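厨房台面物品整理集 说明

本数据集收录小厨房台面上的日常物品和整理过程，由 Drirklow 项目整理，维护人 Rafsan Miah。最近更新：2025-05-12。

内容范围
台面小家电（烤箱、吐司机一类）、瓶罐、杯具、抹布和砧板。不收炉灶，不收冰箱内部。拍摄地点有两处，Soterden 和 Usau，前者的台面较长，后者靠窗，下午光线偏黄。

目录
items/ 物品清单，每件物品一行，写名称、颜色、大致位置
tasks/ 整理任务的文字说明，共20条
photos/ 照片，按地点分文件夹
notes/ 布置时随手记的东西，格式不统一

物品清单的写法
名称用日常叫法，写“吐司机”，不写型号。颜色只写主色。瓶子要注明盖子颜色，标签上的字看不清就空着，不要猜。烤箱门和烤盘的状态单独一栏：关、开、拉出。位置以面向台面的人为准，分左、中、右。

任务说明
每条任务分3段：开始时的摆法、要做的事、结束时的摆法。例如“把瓶子从吐司机前面移到台面右侧，吐司机不动”。涉及烤架和烤盘的任务有2条，写法较长，请整段阅读。

已知问题
Usau 的清单里，“托盘”和“烤盘”混用，12月那一批尤其多，还没有统一。Khondokar 文件夹是早期命名，内容已并入 Soterden，保留空目录是为了旧脚本不报错。notes/ 里有几处左右写反，以 items/ 为准。

使用与修改
可用于教学和研究，转发时请保留本说明。改动清单请附上对应照片的文件名，一次只改一个地点。新增物品写在表尾，不要插到中间，行号在 tasks/ 里有引用。
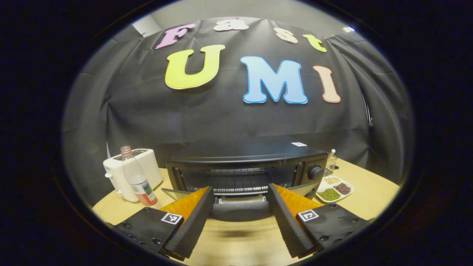

删除物品时保留原行，名称后面加“停用”。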